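Jastell Audio Courses: Frequently Asked Questions
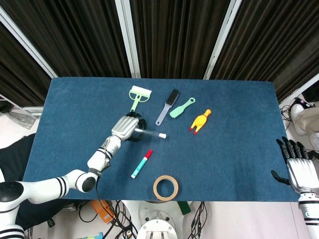
Brush, spatula and rubber chicken on a dark blue mat.

What does a Jastell subscription include?
Members may stream or download all 40 courses in the history, law and philosophy catalogue. Printed study guides are sold separately.

How long is my access?
Annual access runs for 366 days, counted from the day of your first login. Courses purchased individually do not expire.

Who teaches the courses?
Lecturers are engaged by our academic office. The current program includes Olanrewaju Ekpo on colonial land law and Yevhen Vasylenko on medieval trade.

Can I earn university credit?
No. A certificate of completion is issued on request, but it carries no academic standing.

Does the Nemo app work offline?
Yes. Download the lecture while connected, then select Saved. Files must be refreshed every 40 days.

May a library or school lend the recordings?
Institutions require a group licence, which covers up to 300 registered listeners. Please apply through our distributor, Cevel.

When will the new series be released?
The Savchuk Lectures on parliamentary government will be added in September.

How do I cancel?
Open Account, choose Membership and follow the prompts. Refunds are not offered for part-used terms.

Comments

Vsevolod Moroz
Is there a transcript for the philosophy courses? My hearing isn't great and I'd like to read along.

Pylyp Palamarchuk
@Vsevolod they're under Extras, but only for the newer ones.

S. Mykhailiuk
Tried to cancel on Sunday and the Membership page wouldn't load. Fine on my laptop, not on the phone.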